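Home | Minutes | Bench Notes | Parts List | Log In

Hand-held gripper upkeep, short meeting
Saturday, started 9:05, Vesela Halilović in the chair, notes by R.
Present: Vesela, Tom, Anika, R. Pravell side dialed in late, audio bad, dropped twice.

1. Last time's actions
Spare finger set ordered from Nollis, not here yet. Tom to chase. Torque driver found (was in the Zavala crate). Label printer still no tape. Carry over.

2. Grip pads
Main item, took most of the time. Pads on the Lumerent tool are due. Tape edges lifting, grit stuck in the texture. Vesela wants a pad check at every 30 grasps during bracket work, every morning otherwise. Anika says 30 is too often, slows the run down. Talked back and forth. Settled: 30 for now, look again in May.

How to change a pad, agreed wording for the bench sheet:
- tool off, fingers wide open
- peel old pad from the screw hole end, slow
- wipe finger with alcohol, let it dry, do not blow on it
- new pad, press hard, full minute
- clear tape along the long side only, never over the corner
- close fingers once on a scrap block and look at the edge

Anika asked if we could glue instead of tape. Tom against, took him a whole afternoon to scrape the last glued one. No glue.

3. Screws and inserts
Brass inserts in the mounting blocks. One stripped on the old tool, so hand tight first then driver on lowest setting. Tom will write the setting on the driver itself. Vesela: check insert is seated befor putting the screw in, not after. Five spare inserts left in the drawer, order more.

4. Camera and finger position
After any finger swap, redo the open/close reading. Took 123 readings on the last swap, way more than needed, Tom to cut it down. Pravell want the raw numbers anyway. Line dropped here, will email them.

Bracket and bottle work, same bench:

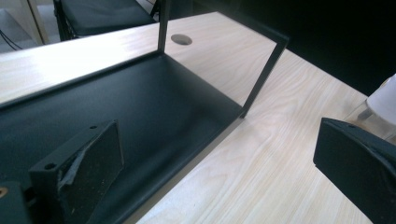
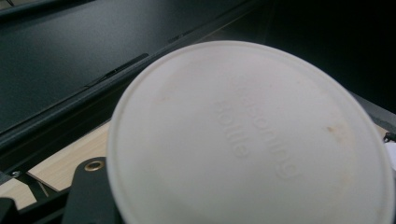

5. Cleaning
Dust is getting on the pads from the bench. Wipe bench before start and after lunch. Lint free cloth only, the blue paper sheds. Anika to move the cloths to the top drawer. Vesela asked for a hand vac, price to be checked.

6. Service interval
Tool is at some 3000 cycles by the counter. Tom doesnt trust the counter, it reset when the battery was swapped. Will start a paper tally by the charger until thats sorted. Full strip down when the Nollis parts arrive, Tom and Anika, half a day.

Actions
Tom: chase Nollis, mark driver, shorter reading routine, tally sheet
Anika: cloths, order inserts, print bench sheet
Vesela: email Pravell, price of vac
R.: tape for label printer

AOB: Zavala crate needs to go back, who has the lid?
Closed 9:50. Next one same time, same room.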